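4.2 Crowd noise and second-half pressing

The most exciting result of the whole study came from the sound recordings. We had 433 home matches with usable audio from the stands, and in these the loudness of the crowd in the five minutes after halftime tracked the home side's pressing remarkably well. Teams pushed their first line of defenders higher up the field when the singing picked up, and they won the ball back sooner! The link held for night games and for afternoon kickoffs, and it was just as strong at Ruria, where the stands sit well back behind a running track.

We then split the 1,057 pressing runs in the Gulline subset by the score at the time. When the home side was one goal down, the effect of noise almost doubled. With a lead of two or more it faded to nothing, and we were delighted to see so clean a pattern in data this messy. Leaving out the 25 runs that followed a red card made no difference to the slope (Table 3).

Away fans are harder to handle. Only 6 grounds in the sample place a microphone near the visitors' section, so the estimates there are wide and we report them mainly to encourage others to collect more.

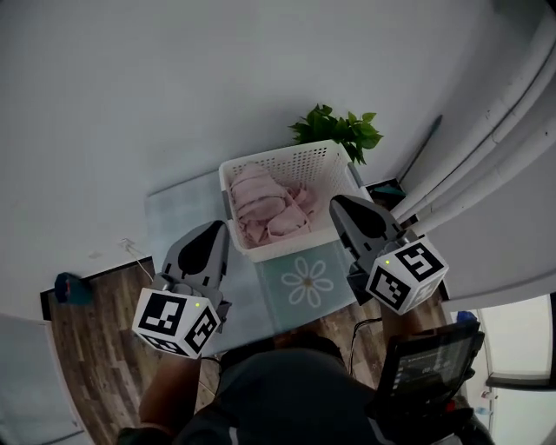

Figure 4. Laundry basket with pink fabric, between two hand-held grippers.

Říha, commenting on an early draft, asked whether the players press first and the crowd simply answers, a fair point that we tested by shifting the audio back in steps of ten seconds. The link was strongest when the noise came first, by roughly half a minute. We would love to see the same test run on the Atovex recordings, where each stand has its own channel and the songs can be told apart from plain cheering.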